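The gray cloths, and what I changed in my cleaning

Thu 12 March

I promised in my last post to write about cleaning cloths, and two readers reminded me of it, so now I have no excuse.
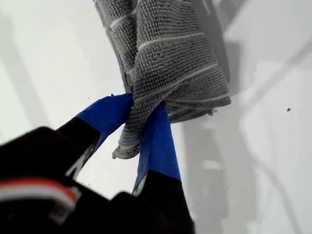

When we moved to the apartment in Kirnurholm, I had a drawer full of old T-shirts cut into squares. My mother cleaned with such squares all her life and her windows were always better than mine. But the shirts of today are thin and half of them are polyester, and they only push the water from one side of the table to the other. I used them for years and I was angry at the table.

It was Rūta Kivi who gave me the first microfiber towels, three gray ones with pale stripes. She bought too many for her guest rooms in Stalleck. I was not polite about them. I do not like how this material feels when the hands are dry, it catches on every small rough place of the skin. I still do not like it. But I use them now every day, and I want to write down how, also for my own memory.

First, the color. I wanted white ones in the beginning, to see the dirt. This was a mistake. A white cloth looks ruined after the first time on the stove, and then I start to save it and do not use it. Gray is good. The stripes have no purpose that I know of, but they help me when I fold, I put one stripe along the edge and the folding comes out straight.

Second, the folding. I fold the towel in half and then in half again, so I have eight sides to clean with, if I turn it properly. My husband Margus does not fold. He takes the whole towel in his fist like a ball and wipes with whatever comes out. I have explained it to him. He says the shelf is clean, and I must admit that the shelf is clean.

Third, the washing, and here I did many things wrong. I washed them with the bath towels, and the cotton fluff went into all the little loops and stayed there. After this they left more on the mirror than they took away. Now I collect them in a bucket under the sink and wash them alone, with a small spoon of liquid detergent and no softener. The softener makes them smooth and then they do not take the water anymore. I wash at a warm temperature and hang them over the bath. On the radiator they became stiff, so I stopped with that.

One of the old ones got a frayed corner, and I pulled on the thread, which you should never do. I cut it with nail scissors and sewed it over by hand with gray thread. It is ugly but it holds. This one is now for shoes and for the bicycle.

For the kitchen I have a separate one on a hook near the window, and it never goes to the bathroom. For glass I still take something else, a flat smooth cloth with no loops, because the nubby kind leaves small lines on our hall mirror. The mirror came with the apartment and somebody scratched 1878 on the back of its wood. I do not believe that it is so old, but I clean it carefully anyway.

What I did not solve is the dust on the books. A dry microfiber takes it well from the top of the pages, but on the linen covers it hangs and pulls. I tried a soft paintbrush and this goes better, only it is slow - I did one shelf on Sunday evening and then my tea was cold. If you have another method, please write it in the comments.

Sisel asked me last time if the cheap ones are good enough. I have only used the ones from Rūta and a pack from the market, and the market ones lost their edges by May. But maybe I had bad luck with them.

Next time I will write about the oven door, if I manage to get the glass out.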